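Subject: Re: [keyshop] Master key system, keeping bitting records straight

On the question of where the records should live:

> We took over a 60-door building in Pickering in May. The previous
> shop left a paper key schedule and a box of stamped blanks. Two of
> the change keys on the schedule do not match what is in the
> cylinders. Do you decode every cylinder or trust the paper and fix
> problems as they come in? Also, what are people using for storage
> of the bitting list?

Decode every cylinder. With 60 doors it is a long day and a half with two people, and after that you own a list you can stand behind. We did the same at the Bemness site, 783 cylinders, and found errors in every wing. Most were transposed cuts in chambers four and five. A few cylinders had been rekeyed off the system entirely.
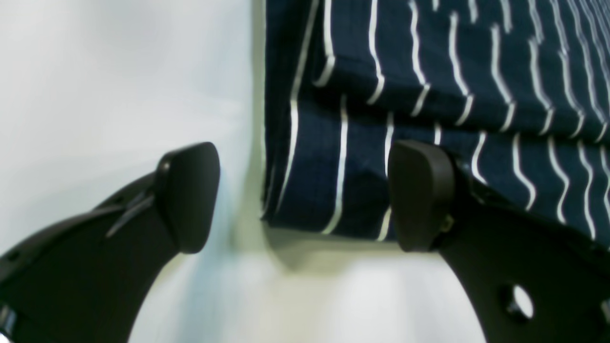 Pull the cylinders in schedule order and dump the pins into a tray, one chamber per well. Gauge the bottom pins first, then the masters, and write both down before anything goes back in. Work over a cloth. A folded dark one on a white bench top is good, something like the navy with white wavy stripes, because a dropped top pin shows up on it and does not roll. Do not use a cloth with a loose pile. Springs catch in it and you will stretch them getting them out.

Check the total stack height in each chamber. If the previous shop did not balance the drivers, you will find light springs over tall stacks and a key that feels tight only on certain doors.

For storage, we keep three things:

1. The bitting array, encrypted, on a machine that is not on the shop network. One printed copy in the safe.

2. The cross-keying sheet, stored apart from the array. It lists door numbers and key symbols only, no cuts.

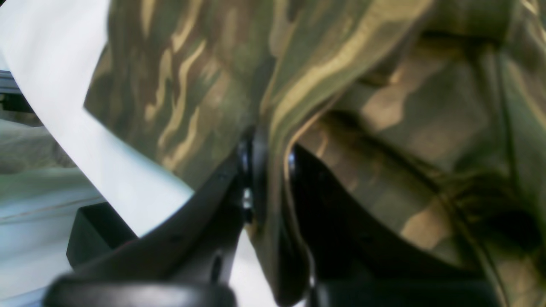

3. The issue log. Key symbol, serial stamp, date out, date back. The customer gets a copy of this one and signs for it.

Do not stamp cuts on the keys. Stamp the symbol and a serial. If the old box of blanks has direct bittings on it, take it out of use and destroy it once you have your own list.

We tried the Pruletti software for the array. It handles up to 1391 changes per page before it slows down, and the export drops leading zeros unless the column is set to text. Check the export against the printed sheet – every line – before you cut from it.

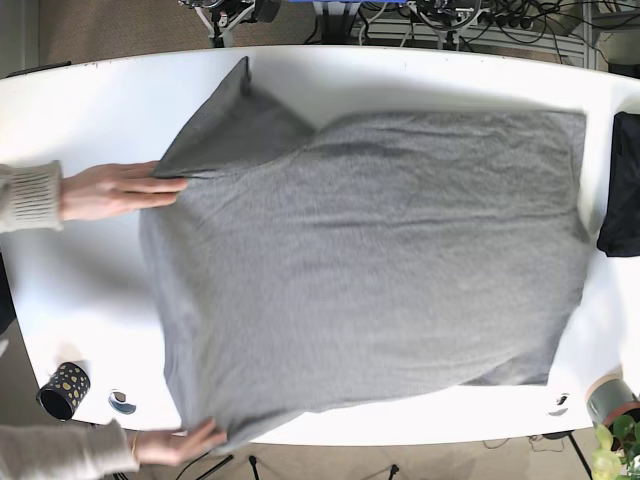 The other thing to settle early is the keyway. If the Pickering cylinders are on an open keyway, anyone with a duplicator can copy a change key and your issue log means very little. Moving to a restricted one costs more per blank, and lead time on ours from Rurnura is 8 working days. Quote it as a separate line so the customer can see what it buys.

As for the two keys that do not match, tag those doors and rekey them last, after the array is confirmed. If you fix them now off the old schedule, you may use a change that is already live on another door.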